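I've been entering blog giveaways for years and I have started reading the rules first, which has mostly ruined the hobby for me. A thread, prompted by the Vemar patio set giveaway that is all over my feed this week.

Aug 22, 2018

The Vemar one is being run by 19 blogs at once. Same photo, same paragraph, same three exclamation points. Every one of them says she is "so excited to partner" and I'd bet lunch that most of them have never sat in the chair.

The prize is "a patio set valued at $931." Valued by whom? I went to the Vemar store page and the set has been on sale every time I've looked since April. I have never once seen it at full price. If a thing is always on sale, the sale price is the price.

That matters more than people think. If you win a prize in this country, you can owe tax on what it's worth, and the number on the form tends to be the number the sponsor wrote down. So the puffed-up value makes the post look good and you're the one who gets to argue about it next spring.

Now the entries. There's one free entry, which is leaving a comment. Everything else is follow this page, follow that page, join the email list, pin the picture, come back tomorrow and do it again.

I added up every possible entry if you did all of it, every day, on every blog, until it closes. 2,133. Per person! I want to meet whoever did all of those and ask if they're sleeping okay.

And look at what you're handing over. By the end you are on the email list of the sponsor, the email lists of the blogs, and something called Edent, which is in the fine print as the "promotional partner." I can't work out what Edent sells. Their site is a form asking for my email.

Somebody replied "it's free, why do you care." Sure. I used to say that too. Then I set up a separate address just for giveaways and watched what came in. I entered 4 giveaways with it in one month and by the end of that month I was unsubscribing from window blinds, a meal kit, two mattress outfits and a psychic.

None of those were the sponsor of anything I entered. The rules said "select third parties." They were not very select.
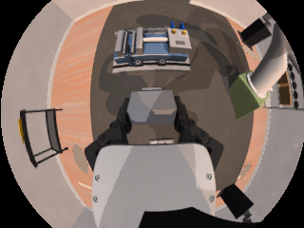
Next: the winner announcement. Go back through any blog that does these a lot and try to find out who won. Most of the time the widget just says the giveaway has ended. Sometimes there's a first name and an initial. Sometimes the whole post is gone.

I'm not saying nobody wins. I won a set of dish towels in one of the Arroyo spring hops and they came in the mail, and they're fine. Thin, but fine. It took eleven weeks and two emails from me.

But I also "won" a cooler from a different hop, got the congratulations email, sent in my address within the 48 hours, and never heard another word. I wrote to the blogger. She said to ask the sponsor. The sponsor said the blogger handles fulfillment. I still do not have a cooler.

The 48 hour thing deserves its own post, so here. They take as long as they like to pick a winner. You get two days to answer an email that went to your spam folder with the mattresses. Miss it and they draw another name, or, if you read closely, "reserve the right" to draw another name. Reserving the right to do it is a lot looser than having to.

The reviews that go along with these bother me too. The Arketon shade umbrella post last month was called a review. She loved the color. She loved the box it came in. She said she "can't wait to try it out this summer."

So it's a review of an umbrella she had not opened. In the comments a woman asked how it does in wind and got back "Great question! Good luck in the giveaway!"

I bought an Arketon umbrella with my own money, so let me answer her. Mine is okay in a light breeze. In anything more than that I close it. The crank got stiff after the first month. That took me two sentences and I wasn't sent anything for it.

To be fair to the bloggers, and I do know a couple of people who write these, the money is bad. A lot of them pay to be in the hop. You read that right -- they pay a fee to get their link in the list, and what they get back is a pile of new followers who leave the day the winner is picked.

So the blogs are paying, the readers are paying with their inboxes, and the one who comes out ahead is the store that gave up one patio set and got its name on 19 pages. I can't even be mad at them. It's cheap advertising and it works.

What I do now, for whoever asked. I only enter if the rules name an actual company with an actual mailing address. I do the one free comment and skip the rest. I use the junk address. I do not "share to unlock" anything, ever.

Also I check if the blog has posted a winner for the last one it ran. That takes a minute and knocks out more than half of them.

And I take a screenshot of the rules the day I enter. They change. The Vemar one said US and Canada on Monday and today it says US only, with no note about it anywhere. If you're in Canada and you did your daily pins all weekend, sorry, I guess.

Someone wants to know if I entered the Vemar one after all this. Yes. One comment. I'd like a patio set. Ours has a chair that can only be used by people who sit down slowly.

A few replies say I'm being a grump and that their favorite blog does it right. Could be! Send me the link to the winner post and I'll say so on here. I've asked this before and gotten one link, and it was to the rules page.

Muting this for dinner. If you were in that cooler giveaway and you got a cooler, please write to me, I would like to know what color it was.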